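Still folding my own shirts

Every February I get the same email from my brother-in-law, Conall Breathnach, with a link to some video of a robot doing laundry and the words "told you." This year's robot was from a company called Skovitz. It folded a towel. I watched it twice, once with the speed setting in the corner switched back to normal, and at normal speed I could have folded the towel, put it away and made a sandwich.

I'm not against any of this. I have two kids and a dryer that is never empty, and I would hand over real money tomorrow. But I've been promised this machine since I was in college, and what I keep getting is a towel. Always a towel, always a square one, on a clean table with nothing else on it.

The current idea is that people do the chores first, holding the same kind of gripper the robot will have, and the software learns from the recordings. Fine. That's a lot of people doing a lot of chores.

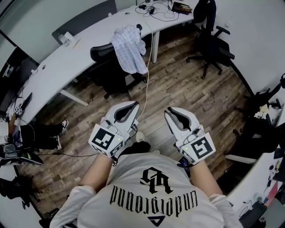
Skovitz says its system learned from 466 hours of this. My mother learned to fold a fitted sheet from one aunt on one afternoon, and she could do it in the dark. I asked Jacqueline Moulin, who used to run the packing floor at Mutavard, whether she'd take one of these robots. She said she'd want to see it do 100 boxes in a row with the tape running out halfway through. They had a demo unit in once and it did 147 in a shift, with a man standing next to it the whole time. She was paying the man anyway.

So what would change my mind? A sock that's inside out. A bowl with cereal dried onto it. The junk drawer, any junk drawer. Send me a video of that, in one take, in a kitchen where somebody lives.

Conall says five years. He said five years when he still had the Coughlan vacuum, the one that ate his phone charger.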